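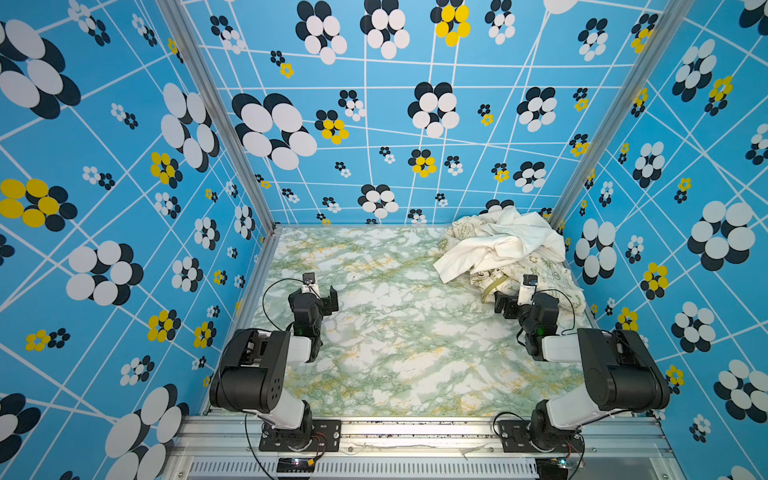
The old Abubakar wallpaper works on the canal side of Brarport will open its doors again in July, this time as a pattern library where anyone can come in, put on a pair of cotton gloves and turn the pages of the sample books that once traveled by train to decorating shops all over the region.

It has been a long road to get here, and if you have lived in Brarport for any length of time you probably know at least part of the story. The works printed its last roll when the big machine was sold for parts, and for years the books sat in tea chests on the upper floor, under a roof that did its best. When the building changed hands, the new owner, Nazareno Gatti, went up with a flashlight expecting pigeons and found 168 sample books instead, most of them still tied with the original tape.

"I sat down on a crate and opened one, and the next thing I knew it was getting dark and my sister was calling to ask if I had fallen through the floor," he said. "I'm a plumber by trade. I had no idea I cared about wallpaper."

The books hold 3,025 different papers between them, the earliest from when the firm was still printing by hand with pear wood blocks, and the latest from its final seasons, when kitchens wanted bright colors and everything had to wipe clean. There are stripes and trellises, ferns, sailboats for the nursery, and page after page of flowers, from cabbage roses the size of a dinner plate to the plain rounded daisies that so many of us grew up staring at while we were supposed to be eating our oatmeal.

Temitope Adeleke, a paper conservator, has spent the better part of two years cleaning and mending them on a long table by the north windows. Much of the work was done with soft brushes and a great deal of patience. The glue was the worst of it, she said, especially in the books from the Jelter line, where a batch of cheap paste had turned brown and brittle and stuck whole runs of pages together. Those had to be eased apart one sheet at a time. Only 31 papers in the entire collection were too far gone to save, and even those have been kept in folders in case somebody clever comes along later.

Then there are the names. Every pattern had one, written on the back in pencil, and reading them out became a bit of a habit in the workroom. Visitors will be able to look them up in a card index that Yetunde Babalola has put together by hand, with cross-references for color, for the year of printing and, where she could find it out, for the person who drew the design. She has traced several of the designers through wage books and old letters, and she would dearly love to hear from the family of a woman who signed her work only as "Claron" and who seems to have drawn most of the florals in the firm's later years.

One person who remembers her is Yanti Tuhumury, now 83, who started in the color room straight out of school and stayed until the end. She mixed inks by eye and says she could tell a bad yellow from across the yard. "Claron was very particular about her blues," she told us over coffee. "She would come down with a scrap of ribbon or a bit of a teacup and say, like this, please, and it had better be like this." Mrs. Tuhumury has lent the library her own mixing notebook, stains and all, and it will have a case to itself near the stairs.

The library will be free to use, though you will need to book a place at the reading table, which seats only a few at a time. Children are welcome with an adult, and there will be a box of duplicate samples that they may handle and trace and cut up as they please. Binta Ibrahim, who is running the bookings, is also asking people to look behind their wardrobes and under their stair carpets before they redecorate. Old offcuts, half rolls and even a strip peeled off in one piece are all of interest, and if you can remember which room it came from and who hung it, so much the better. Please keep pieces flat or loosely rolled, and leave the tape off!

Anything you would like to offer can be dropped at the yard door on weekday mornings. The stairs to the upper floor are steep, but the sample books can be brought down to the ground-floor room if you mention it when you book.

Filed under: Around Town, Local History, Home & Craft

Contact the newsroom | © Brarport Canalside News | Back to top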